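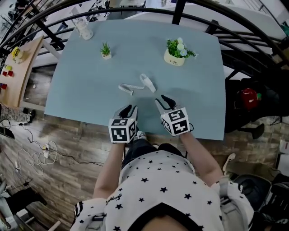 Publications > Personal Care > Working Papers > Storage of Plant Oil Balms

Last updated: 23 June 2020

4. Storage Conditions and Changes in Scent

4.1 Materials

The balms used in this part of the study were made at the Hawthorne site from a single recipe of sunflower oil, shea butter and beeswax. Batches of 300 grams were melted in a water bath, stirred by hand and poured into amber glass jars. No perfume was added. Half of the batches also contained Kundex, a blend of vitamin E and rosemary extract that is intended to slow the spoiling of plant oils. The sunflower oil came from one pressing at Clusosdale and was kept sealed until the morning of use.

Jars were filled to the same line and closed with plain metal lids. Each jar received a code that did not show whether Kundex was present. The codes were held by Hagos Wolde, who took no part in the scent ratings.

4.2 Storage

In all, 698 jars entered the study in March. They were divided among a cool pantry, a heated room and a window shelf that received direct sun for part of each day. The pantry and the heated room were both at Hawthorne. The window shelf was at Gernumham, where the work rooms face south - an arrangement that had already been used for the lip products described in Section 3.

Jars on the window shelf were turned at each weekly visit so that all sides received light. A separate set in each location was opened briefly at every visit, to copy the way a balm is handled at home. The remaining jars stayed closed until they were rated.

Figure 2. Person seated at a pale blue-gray table, seen from above, holding a gripper in each hand.

4.3 Rating of Scent and Feel

Raters were asked to smell each sample before touching it and to record the first word that came to mind. They then rubbed a small amount on the back of the hand and marked two scales, one for scent and one for feel, each running from 0 to 100. A rest was taken between samples. Raters who reported a cold or had used a scented hand product that day were asked to return at a later session.

4.4 Results

Closed jars kept in the pantry changed very little during the study. Most raters called them "nutty" or "plain" at the first session and used much the same words at the last. The heated room produced a small decline in the scent scale and a softer, more oily feel, which we attribute to partial melting of the shea butter.

The window shelf gave the clearest change. Samples without Kundex were described as "stale," "crayon" and, in later sessions, "old paint." Samples with Kundex followed the same course but more slowly. Opened jars scored lower than closed jars in all locations, although in the pantry the gap was too small to support a firm statement.

Feel was less affected than scent. Several raters noted fine grains in the pantry samples - a known result of slow cooling in shea butter - and lowered their marks for this reason alone. The grains melted on contact with the skin and do not indicate spoilage. A second pouring of 200 jars, cooled quickly after filling, was rated on feel only and is reported in Section 5.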